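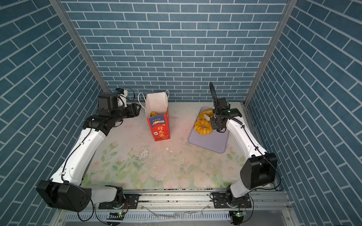 Vira Hrytsenko asked after the last run-through why I put both arms on one rail and didn't give each its own stand. I'll start with that, as it decided most of the rest.

Slide 2. The rail
I started with two stands on a bench at Jokholm. Every time someone leaned on the bench, one stand moved and the other didn't, and the positions I had saved for the pair were no good. A slotted aluminum rail along the front edge fixed it. Both bases bolt to the same piece of metal through black mounting plates. If the bench gets bumped now, the arms move together.
Say: buy the rail longer than you need. I cut mine twice.

Slide 3. Walls
Three sides, brick-pattern panels, posts in the two back corners. I wanted the background to stay the same from one evening to the next. In the open shop, people walked past behind the work and the wrist cameras picked up all of it.
The front is open. That is where I stand to load things and reach the stop switch.
(Pass the spare panel around if there is time.)

Slide 4. Cameras
One on each wrist, one fixed beside or above the table. The wrist cameras are different models because I bought them seven months apart. I would buy a matched pair next time. Oskari Riihimäki wrote the script that lines up the clocks, and it is in the Jotden folder with the wiring notes.
Mention the cables. The left camera cable needs enough slack to go around the wrist. My first one was too short and pulled the plug out on the third run.

Slide 5. The bag job
Rope-handled paper bag, a carton, twisted pastries on a cutting board. The job is to get the pastries into the bag with the carton. One arm works at the bag, the other at the board.
Points to make:
Paper bags fold when you push on them. Come in from above.
Glaze sticks to the finger pads. Wipe them between runs.
Pastries shed. Sweep the table when you change the food, and check under the rail too.
Keep the handles upright when you set the bag down. A fallen handle catches the gripper.

Slide 6. Numbers
271 runs logged on the bag job. 127 of them finished with no help from me. Most of the failures were at the bag opening. I don't have a good breakdown past that, so don't guess if asked.
Parts came to roughly 2,246 dollars, without the arms. Marjatta Räsänen has the list with prices.

Slide 7. What I'd change
Move the two circuit boards. They hang below the rail, one under each base, and I have caught a cable with my knee more than once. A closed box on the side would do.
Plainer tabletop. The rose print is faint but I would go with a solid color.
Shorter cable runs in general.

Slide 8. Shop time
The cell is free after 6 p.m. through December. Sign up on the sheet by the Salminen lathe. Arvo Oksanen has the key to the power cabinet.
Questions.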